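Sorting out the flowers for Pelville

August 21, 2021

The ceremony at Pelville is now locked in for September, so this week I finally sat down and did the flower order. I'd been putting it off. The couple want white and green with a little apricot, nothing blue, and they'd like the ceremony flowers to move over to the reception afterwards.

There are 11 tables. I'm doing low bowls on 7 of them and bud vases on the rest, which keeps the colour spread around the room without using up all the ranunculus. The bridal bouquet is loose and round, with a long trail of jasmine if I can get it.
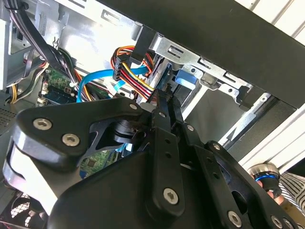 Ralmont quoted me $3284 for everything, delivered. Durrani came in lower on the foliage but couldn't promise the apricot stock, so I've split it: greenery from Durrani for $1540, blooms from Ralmont, and I'm waiting on a new price for that half. Two deliveries means an earlier start, but I'd be up anyway.

The arch is the part I keep changing my mind about. My first drawing had flowers right across the top. The venue is fairly open and gets a breeze in the afternoon, so I've gone to two uneven clusters, one high on the left and one at the foot on the right — easier to carry inside as well. I'll wire them at home the night before and keep them in the cool room.

Ribbon is from Fania, the undyed silk. I ordered an extra roll. The last one ran out halfway through the buttonholes and I had to finish with twine.

Still to do: candles, and ring the venue about parking the van near the side door.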